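4.3 The September visit

Most of what has been written about Plillolus comes from the people who sell it, so we asked to see it run. Zerkico holds a session for outside visitors at its Grudia office each September, and three of us went along with ten others, 13 in all. The host was Najwa Hourani, who was generous with her time and did not dodge questions. Our doubts in this section are about the kind of evidence such a session can give.

Everything shown that morning took place in simulation. The cell has a white arm and a second white robot at a long wooden table in a tiled room, with a handful of ordinary items to be handled: a mango, a small carton, a cup, a black cylinder, a plastic basket. We were told that the control software had completed 200 runs in this cell before our visit. We asked for the log and were promised it, but at the time of writing we have only a summary sheet with no record of failed grasps.

Figure 4 gives three views from the session, and we refer to it below when discussing what a visitor can and cannot judge. The close view of the table top deserves more attention than it got on the day. Glare takes up a good part of the bare wood between the carton at one side and the dark rounded object in the corner, and the carton shows little more than a corner.
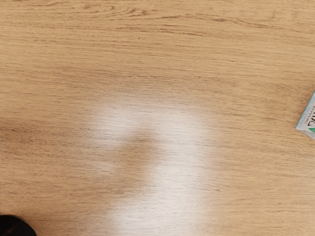
Reflections of this sort are a known nuisance for depth sensing on real benches, and it is to the credit of the Awan rendering package that they are there at all. What we could not find out is whether the software was using the rendered pixels or was being fed object positions straight from the simulator. Hourani's answer was that both modes exist. She did not know which one had been switched on for us, and the operator had by then moved to the next item.

The second problem is the choice of objects. A printed carton lying on its side, with a gripper finger close to one end, makes for a persuasive view, and several visitors remarked on how sharp the lettering was.
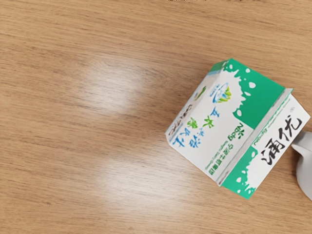
Sharp lettering says nothing about friction, weight or how far card gives when it is squeezed. We asked what values were used for these and whether they had been measured. The reply was that they were defaults. A full milk carton and an empty one are different problems for a gripper, and a session that treats them as the same has skipped the hard part. The same goes for fruit, which bruises, and for which no damage measure was offered.

Lastly, there is the matter of layout. The wide view in Figure 4 shows the table with its objects set well apart and the basket empty at the near end.
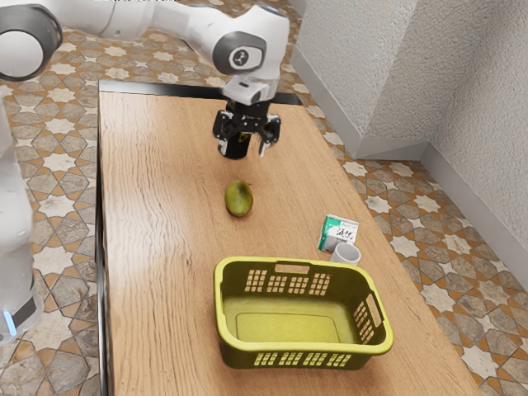 Spacing of this kind makes planning easy. The demonstration lasted 15 minutes and at no point were we invited to move anything, although a visitor did ask. We would have liked to see the mango pushed up against the carton, or the cup placed inside the basket, before hearing any claim about clutter.

We therefore treat the visit as background only and draw no success rate from it. The comparison in Section 5 uses our own runs, with starting positions drawn at random and every failure kept.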